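Jeva arm stops mid-job at Setberg, and yes, I was there

10/5/22

So I finally got over to the Setberg shop to see the Jeva arm I keep going on about, and of course it picked my visit to quit! It had done 153 cycles of a planned 283 when the gripper stopped closing and the whole thing went into a safety hold, arm up, red light on.

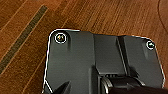 Boyang Kang, who runs the floor over there, had it powered down in almost 2 minutes (I was impressed, I'd still have been hunting for the switch). His first guess was heat. The dark gray housing has a short row of little slots near that raised ridge, and he wanted those checked for dust before anyone started pulling screws. They were fine. The fault log pointed to a bad cable instead, and it's the second one to go since April.

No one was hurt and nothing got dropped, thank goodness. Bláthnaid Coughlan at Jeva told me a replacement cable is on its way and that other shops running the same arm will get a notice. Until then it stays off, and the Setberg crew is back to loading by hand.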